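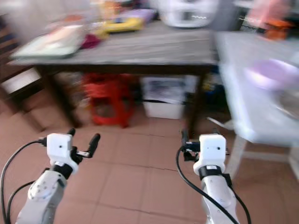
**Two arms at home: cables and finger pads**

**hharju** wrote:

30 October 2021. The build moved from the Pleltska workshop to my house, so now I have kitchen problems. The cables hang in loops beside the forearms and I fear that one day they catch on a table corner. Should I tie them at the wrist or leave them free? I run everything with Putik at 100 Hz.

**ellunar_fan** wrote:

Tie them. Mine were free and I lost a connector in May.

**Pleltska_bench** wrote:

I disagree. If you tie at the wrist, the last joint pulls on the plug every time it turns. Leave a loop of up to 200 mm and tie lower – near the elbow.

**hharju** wrote:

Thank you both, I will try the elbow. Second question is the pads. Mine have a rough, speckled surface, and I wonder if I should sand them.

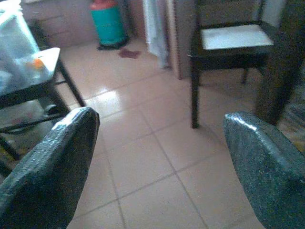
*Both fingers open, seen from the wrist camera. The cloth on the floor is my next pick test.*

**ellunar_fan** wrote:

Don't sand! Rough is good for cloth.

**Pleltska_bench** wrote:

For cloth yes, for steel I am not so sure. A shiny rim needs a soft pad and low force. Hertta, what do you want to lift first?

**hharju** wrote:

A shallow steel bowl on the marble counter. I come to the rim from the right side, with the pad angled down.
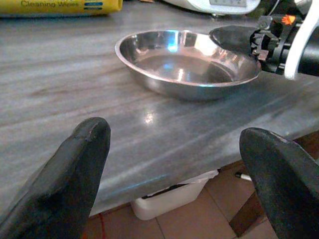

## Page 2

**hyvonen_parts** wrote:

I would set the grip force at 4 N and go up slowly. Polished stone lets the bowl slide away before you have a grip.

**ellunar_fan** wrote:

4 is too low for my taste, but ok, start there. And please, the cables first.

**hharju** wrote:

Cables first, agreed. I have ordered two kinds of clips and will write here which one holds.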